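Home Reviews Shelving Desks Storage Archive Contact

Wavley two-bay bookcase: long-term review 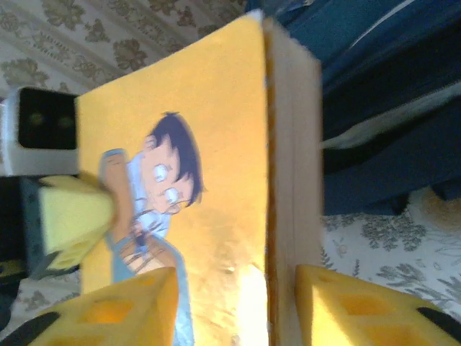
I bought the Wavley in March to replace a set of bracket shelves that had pulled out of the plasterboard. The requirement was simple. It had to carry a mixed collection of novels, hardcovers, atlases and bound magazines along one wall of a study, without visible sag, and it had to be able to come apart again for the next move. The following covers assembly, load behaviour, finish and the fittings, in that order.

Construction

The carcass is melamine-faced particleboard, 18 mm throughout except for the back panel, which is 3 mm hardboard in two pieces joined by a plastic strip. There are two bays side by side, sharing a central upright. Each bay has one fixed shelf at mid-height and the rest adjustable, on 5 mm steel pins at 32 mm centres. The fixed shelves are held by cam fasteners and dowels. The uprights sit directly on the floor on nylon glides, with a cut-out at the rear for skirting. The cut-out cleared mine with a little to spare, but anyone in an older house with tall skirting boards should measure first, as the spec sheet gives the height of the notch without the depth.

Edge banding is applied to the front edges and to the tops of the uprights. The rear edges are raw. This is normal at the price, though I sealed mine with a coat of clear acrylic before assembly as the wall behind is an external one.

Assembly

The instructions are drawings only and are mostly clear. Step 7 shows the central upright the wrong way round. If it is followed as drawn, the pin holes on one side are offset from those on the other by half a pitch, and the adjustable shelves in the left bay slope. I found this after fitting the top and had to undo eight cams. Check that the row of holes nearest the top of the upright matches the outer panels before tightening anything.

The cams bit well. None stripped, including the ones I had to reverse out. The dowels were slightly oversize and needed a mallet and a scrap block. A hex key is supplied, but a proper driver with a low torque setting is quicker and easier on the wrist. Total time for one person was an evening, and would have been shorter without the error above. Lifting it upright is a job for two.

The back panel does most of the work of keeping the unit square. Measure both diagonals before nailing it on. Mine were out by 4 mm and came into line with a push at one corner. The supplied nails are short and some bent. I used 20 mm panel pins from the shed instead, and added a few along the central upright, where the drawings show none.

Load and deflection

Each bay is 760 mm wide internally, which is wide for unsupported particleboard of this thickness. I loaded every shelf with what it would normally carry and measured the gap at mid-span with a straightedge and feeler gauges, first on the day and then at intervals.

Paperbacks, single row: no deflection I could measure on day one, and less than 1 mm at the end of winter.

Mixed hardcovers: 1 mm at first, 2 mm at the end of winter, stable after that.

Bound magazines and atlases: 2 mm at first and still increasing when I moved them to the fixed shelf. The adjustable shelf recovered only part of its set after being unloaded and turned over. I would not put this class of load on an adjustable shelf in the Wavley at all.

The fixed shelves fared better, as expected. The cams resist rotation at the ends and the back panel is nailed into the rear edge. Large-format books belong there or on the base.

Hanneke De Graaf, who builds joinery for a living and was kind enough to look it over, suggested gluing a 40 mm hardwood lipping under the front edge of each adjustable shelf. I did one as a trial in Tasmanian oak. It has carried hardcovers without any deflection I can detect. It also costs more in timber and time than the shelf is worth, so I have left the others alone.

Depth and spacing

Internal depth is 265 mm. Most hardcovers leave a gap behind them, which is useful for airflow but lets small books be pushed back out of sight. A strip of pine at the rear of the shelf fixes that. Oversize books stand proud of the front edge. The 32 mm pitch gives enough adjustment that very little height is wasted, and the pins are a firm fit. I have had no pins work loose.

No bookends are included. With a part-filled shelf the melamine is slippery enough that the last few books lean and then slide, which is hard on spines and hinges over time. I tried two types. The Trekell bookends are folded steel with a thin cork base, and they hold. The Giraldo ones are heavier and better finished, but the base is bare metal and they creep under load. Adhesive cork sheet cured that.

Finish

I bought the off-white. Colour match between panels is good, and the edge banding is a shade warmer than the faces, noticeable only in direct sun. One corner of the base panel was crushed in transit. The retailer sent a replacement within a week and didn't ask for the old one back.

The surface wipes clean and has not marked, even where a potted plant sat on a saucer for some months. There was a noticeable smell from the board for the first fortnight. I kept the window open and held off loading the shelves until it had cleared.

Stability

Two wall straps are supplied, with screws but no wall anchors. Fit them. With the upper shelves loaded and the lower ones empty, the unit could be tipped by a moderate pull at the top edge. The straps fix to the rear of the top panel, and the screws go into the face of the board and not the edge, so they hold well. I put one into a stud and the other into a metal toggle.

Comparison with the Brisel

I used the equivalent Brisel for several years in a previous house. It has narrower bays, thicker shelves and a grooved-in back, and it sagged less. It is also heavier, costs a good deal more, and the grooved back makes it awkward to dismantle without chipping the melamine. For heavy reference books I would pay the difference. For a general collection that may have to be moved, the Wavley is easier to live with.

Faults to date

One glide has split, probably from being dragged across the boards. The plastic joining strip on the back panel has come away for part of its length and been taped. Nothing else has failed.

Rating: 4 out of 5 for novels and ordinary hardcovers, 2 out of 5 for anything heavier. Spare pins, cams and glides can be ordered direct from the maker, and the glides arrived in a packet of eight.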